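Wrist camera or fixed camera for judging a grip?

Nneka Ojo
I'm comparing Stillow and Devberg fingers on a pink watering can, 38 tries each. Which view do I trust?

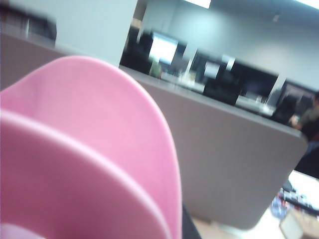 Wrist view, left half mostly pink.

Hnat Chornovol
Fixed, for anything with a spout.

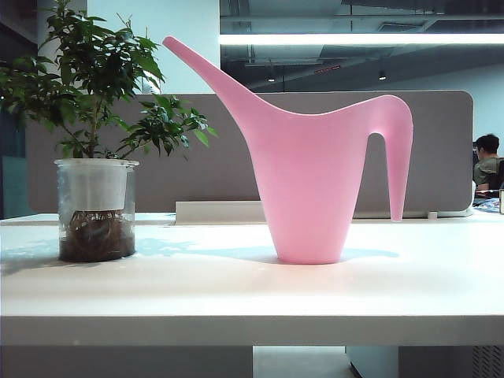 Handle shape decides more than finger brand. Yours is narrow and drops straight down on one side, so I'd test the grip there first.

Ditmont
Just buy a better camera lol

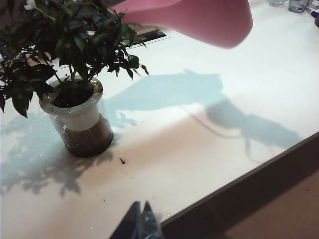
Wrist views still earn their keep for spacing. I'd light from one side and read the shadow: spout, body and handle all show on the tabletop even when the can is a blur.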